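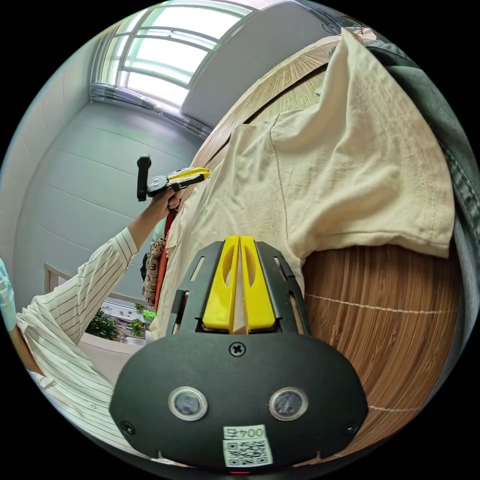
A cream-colored T-shirt, up close.

Mohit Tyagi gets the evening slot!

Big news from the Allville studio: Mohit Tyagi is moving to evenings in November, and we could not be happier for him. If you've only caught him filling in on the overnight show (243 shifts, he keeps a tally in the back of a notebook), you're in for a treat. The new show is called Plukenent, it starts at 7 p.m., and it runs two full hours with just 15 minutes of ads.

Mohit grew up over his parents' shoe repair shop and got his start at Jeden, the campus station, where he read the weather and the lost-and-found list in the same voice. He still does the lost-and-found voice if you ask him nicely. After college he spent a few years producing the Kaplan morning show, booking guests and making an awful lot of tea, before the overnight desk came open.

Plukenent will be mostly music, with a long phone-in on the second hour. He wants calls about first concerts, bad roommates, songs you can only half remember, anything really. The pilot we ran this summer brought in 1,902 text messages and some 40 calls, and one caller sang an entire jingle for a carpet store that closed years ago (all four verses, and she was great).

The phone lines open at 8 p.m. and the number is the same as always. Song requests can go in early through the station's website. Mohit reads all of them himself, so please put your name and your part of town at the top.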